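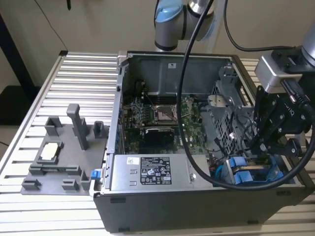
Photo: Bořivoj Kuruc

The repair manual for a mid-range desktop used to list three things for every part: the part number, the fastener type, and the order of removal. Most current service documents list the first one only. My argument is that the other two should be required by law for any computer sold to a public body, and that the cost of doing so is small enough to ignore.

Consider how a purchase is made. A school district or a county office buys machines on a fixed cycle, usually with a warranty that ends well before the cycle does. Between the end of the warranty and the end of the cycle, every failure is the owner's problem. At Bodow, where I managed hardware purchasing, that gap was 30 months. A drive that failed in the gap could be replaced in 6 minutes if the technician knew the case, and in 40 if he did not.

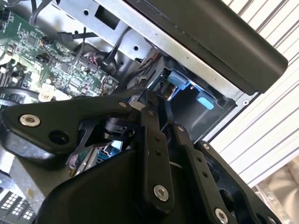

The difference was almost entirely fasteners. One vendor used two screw heads in the same chassis, with thread pitches close enough to be swapped by mistake. Another used a retaining clip that had to be pressed from the rear before the front would release – a sensible design, documented nowhere. Svatopluk Polák kept his own notes on these cases in a spiral notebook, and when he moved to Tuvora the notebook went with him. Our average repair time rose in February and stayed up until the next technician had written his own.

Vendors object that removal sequences reveal design details. I find this hard to take seriously. Anyone with a screwdriver can learn the sequence from one machine. The information is already public in the sense that it can be recovered, and the buyer pays for the recovery each time. 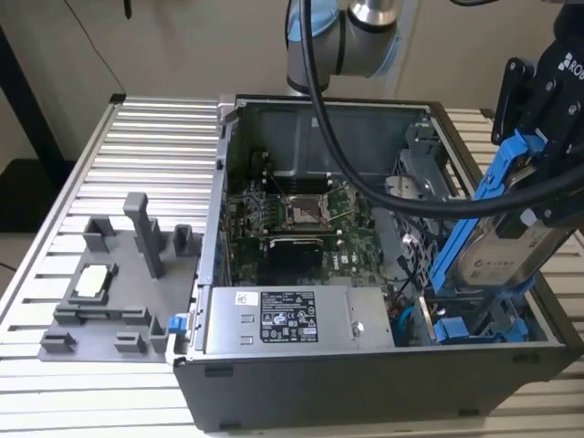

A stronger objection concerns liability. If a vendor publishes a procedure and a customer follows it badly, the vendor may be asked to pay. Vallejo raised this during our last contract talks, and it deserves an answer. Mine is that a written procedure limits the exposure, as it fixes in advance what correct handling looks like. Appliance makers have worked under that arrangement for decades.

What I would require is modest: 2 pages per model, with screw sizes, torque where it matters, and the removal order for the drive, memory, power supply and fans. Fesport already supplies this on request – the sheet for its office towers is plain and complete. It should come in the box.

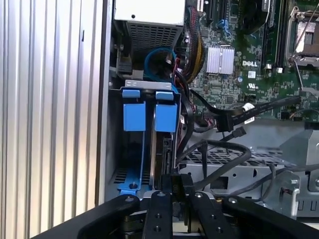 Power supply and motherboard inside a desktop tower.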